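Patience by the Hour: Teaching Machines to Tidy a Desk

By Raelene McPhee
Friday, February 19, 2021

The training floor at Stidton occupies the upper level of a former print works, and most of it is given over to tables. Each table stands in its own enclosure, with pale walls on three sides and a pair of arms bolted along the near edge. An operator takes a seat a short distance away, places both hands on a pair of handles, and begins to move. The arms on the table follow.

The company has run this program, known internally as Manole, since last April. Its purpose is to record people doing ordinary household and office tasks through the arms, so that the recordings may later be used to train a control policy. The present series concerns desk supplies. A session consists of small stationery goods, a divided organizer, and an instruction sheet that is seldom longer than a paragraph.

"We ask for the task to be done the way a considerate person would do it at home," said Despina Lazăr, who directs the program. "If an operator would straighten a box at home, we want the box straightened here. The policy has no other source for that habit."

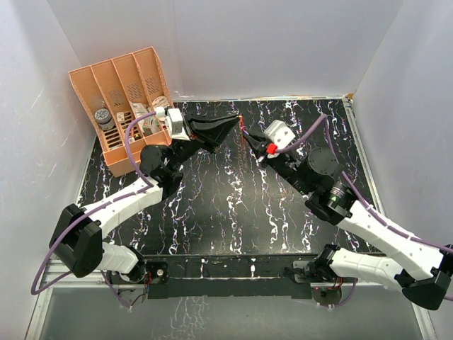
Operators work in pairs during their first month. The senior partner sits at the handles for the opening session and the new colleague watches the table itself, with the monitors switched off. Ms. Lazăr introduced the rule after finding that trainees who learned from the screens misjudged how far the two sets of fingers were from each other. Work with both arms close together remains the most demanding part of the curriculum, and a trainee is not assigned to it alone until a supervisor has signed the logbook.

The handles were supplied by Prollero, a small workshop that had previously made controls for theatrical lighting. They offer no sense of touch. When the fingers close on a thin cardboard package, the operator feels the same light spring as when they close on nothing at all, and must judge the grip by eye. Tudor Cârstea, who joined the program from a career in watch repair, described the adjustment as a matter of several weeks.

"In my former trade I would look away from my hands quite often," Mr. Cârstea said. "One knows by feel where the screw is. I had to give that up. On the first day I crushed a carton of staples and was very embarrassed, and my partner told me to keep the recording."

The recording was kept. Failed attempts are stored under a separate label and reviewed each week by Cornel Voicu, the data manager, who decides whether a mistake and its correction are useful as a single demonstration. A dropped item that is calmly picked up again generally qualifies. A session in which the operator hesitates for a long time over an object generally does not, as a policy trained on such material tends to hesitate in the same manner.

The program had accepted 2858 demonstrations by the end of January. Of these, 417 involve both arms handling one object, a share that Mr. Voicu considers too low. He has requested that the spring schedule be revised accordingly.

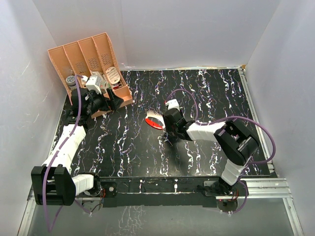
Length is another subject of discussion. Stidton limits a single demonstration to 72 seconds, a figure chosen during the first weeks and never changed. Several operators believe it is too short for an organizer with many compartments, where the order of placement matters and a tall item put in early can block the way to the space behind it. Mr. Voicu has resisted a longer limit on the grounds that operators become less attentive and the recordings less even. A trial with a longer limit is planned on one table only.

The black tabletops have also been the subject of correspondence. They were selected for their marbled pattern, which was thought to give the cameras something other than a blank field to look at. Glossy surfaces produce reflections, however, and Ms. Lazăr's staff spent part of the autumn moving lamps. She has declined to replace the tabletops. Kitchens and offices contain shiny surfaces, she observed in a memorandum to the engineering group, and a system that can work only on a dull one will be of limited service to anyone.

Each table is recorded from more than one position. A fixed camera takes in both arms and the whole of the working area, and a small camera at the wrist travels with the fingers. The two views serve different purposes in review. The fixed view shows whether the arms kept clear of each other, while the wrist view is the one consulted when a grip is in question.
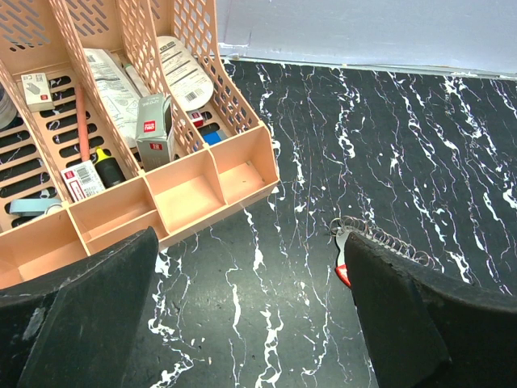
Objects are purchased locally from retail shops, and they are replaced when their corners have softened. Tudor Zamfir, who manages the supply room, maintains 200 of them on numbered shelves. Boxes and packages printed in color are plentiful. Notebooks with wire bindings are requested often by the engineering group and less often by the operators, who find that a fingertip can catch in the loops. Pencils and markers are rotated among the tables so that no single table becomes associated with one kind of item.

Mr. Zamfir has also been asked to vary the organizers. His preference is for models with slotted or pierced walls. A solid wall can be pushed against lightly without consequence, he explained, but a narrow item may lodge in an opening, and the operator must then back out and approach again from another side. He regards these recoveries as among the better material the program produces.

The first policy trained on the desk series, Drunderix, is being evaluated on a separate table at the far end of the floor. Ms. Lazăr would not discuss its results in detail before the spring review. She did say that it places cartons reliably and has trouble with pencils, and that additional pencil sessions have been entered on the schedule for the coming weeks. Mr. Cârstea has been assigned the first of them.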